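On the Revised Laundry Arrangements at Grindodwood

August 20, 2021

Readers who have followed this blog since the move will recall that the laundry was the last room in the house to receive proper attention. The kitchen had its shelving and the hall cupboard its labels, while the laundry continued to operate under what may be termed interim provisions. Those provisions have now been withdrawn. The present entry records what has replaced them, chiefly for my own reference and partly in response to correspondence received after the earlier post on drying racks.

The household consists of two adults, Shivam Tomar and the undersigned, and the volume of washing is accordingly modest. The difficulty has been one of timing. Sports clothing arrives late in the evening, towels accumulate without notice, and work shirts are required on mornings when they have been neither washed nor ironed. Under the former practice everything was placed in a single tall hamper in the bedroom and was carried to the machine when the lid would no longer close. Items at the bottom of that hamper could remain there for a considerable period. A tea towel from Tolholm, presumed lost, was recovered from it in July.

The hamper has been retired. Washing is now brought to the machine in a low plastic basket with open sides, one load at a time, and set down on the floor in front of the door. I had some reservations about a basket of this size, as it holds noticeably less than the hamper did. In practice the smaller capacity has been the principal benefit. A full basket is a load, and no judgement is required on the matter.

The following procedures have been adopted.

Red and other strongly coloured garments are washed separately for their first several outings, and thereafter with darks. This rule was introduced following an incident with a set of pillowcases, which remain in service and remain pink. Pale cloths are to be removed from the basket before a coloured load is started. They have a habit of travelling at the bottom, beneath something larger, and the basket should be tipped out fully to find them.

Jerseys and sports shirts are turned inside out and washed at 30 degrees. Fabric softener is not used on them. Braulio Villaseñor, who played with Shivam for two seasons and has washed a great many team shirts in that time, was firm on this point and also advised against the dryer. His guidance has been followed, and the lettering on the older shirts has not deteriorated further.

Pockets are checked at the basket. The previous custom of checking them at the drum was unreliable, particularly with tracksuit pants.

The machine door is left ajar for at least 20 minutes once a load has been taken out, and the rubber seal is wiped on the first of each month. Powder is measured with the scoop. The practice of pouring directly from the box has been discontinued.

The floor in front of the machine is to be kept clear, with the exception of the basket in current use. Shoes, pegs, the ironing board and the box of items for donation have all been relocated to the side passage. The floor is hard and grey and shows very little, which had led both occupants to believe that it did not need sweeping. It is now swept weekly. The scuffs have proved resistant to the mop and will be revisited when the weather improves.

Expenditure on the whole exercise was contained. The basket came from Saavedra, the hardware shop near the roundabout, and the hooks for the side passage were left over from the pantry. The quotation for a built-in cabinet with pull-out hampers stood at $493 before installation and was declined. It may be reconsidered if the household grows.

Two matters remain outstanding. The shelf above the machine is slightly too high for Shivam's liking, and no permanent home has been settled for the delicates bag, which currently hangs on the door handle. Suggestions from readers with a similarly narrow room would be received with interest. Comments on the drying rack post have been closed, and any further questions on that subject may be left under this one.

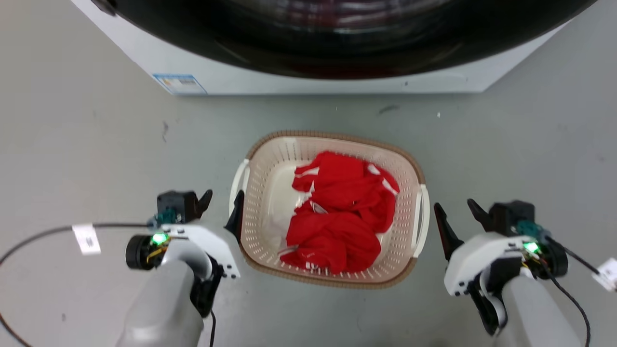 Home & Household / Laundry

The cream basket with the tan-brown rim, set down at the front loader. The red item goes in on its own, and the pale cloth underneath it is to be held back for the next load of lights.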